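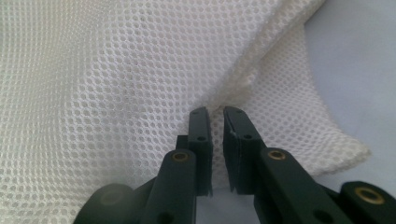 Flineo Hand-Held Gripper, Two-Finger
Item 2894
Sold by Wederberg

Overview

The Flineo is a gripper you hold in your own hand. You squeeze, two fingers close, and a camera on the tool records what they did. The recordings go into a training set, and a robot is supposed to learn the task from them. We sell the tool. We can't sell you the learning part, and we would be careful of anyone who says they can.

What it may be good for

Cloth is the usual reason people ask us for one. Net and mesh are the hard end of that. White mesh on a pale table gives the camera very little to go on, and where a fold doubles over it is hard to tell one layer from two, even for a person looking at the video afterward. The maker's leaflet calls the tool "fabric ready." We don't know what that means and have left it off the spec list.

We lent a set to the Hawthorne sewing shop for a trial. They recorded 40 takes of picking up a folded edge and laying it flat. The takes were easy to make and the tool was comfortable enough. Whether 40 takes teach a machine anything useful about net is another question, and the trial did not answer it.

Specifications

Fingers: 2, dark green, matte inner faces
Fingertip holes: two per finger
Linkage: dark green arms with brass-colored ring inserts
View: camera on the tool, fingertips in shot
Warranty: 3 months, fingertips not included

Before you order

Check the fingertip edges often. A rough edge can snag open knits, and lint on the tips will show up in every take until you wipe it off.

Throw out bad takes the same day. If the fingers picked up both layers when you wanted one, say so in the label or delete it. A large set with sloppy labels looks great in a slide deck and is a pain to fix later.

Your hand also feels things the camera can't record. You will ease off when the cloth pulls, and the video may show no sign of why. Budget time for that.

Software

The Zaden recording program is sold separately. It sorts and trims takes. The "auto quality score" was wrong often enough in our hands that we turned it off - you may have better luck.

Availability

In stock. Spare fingertips are on back order until January.

Page last changed 24/12/2024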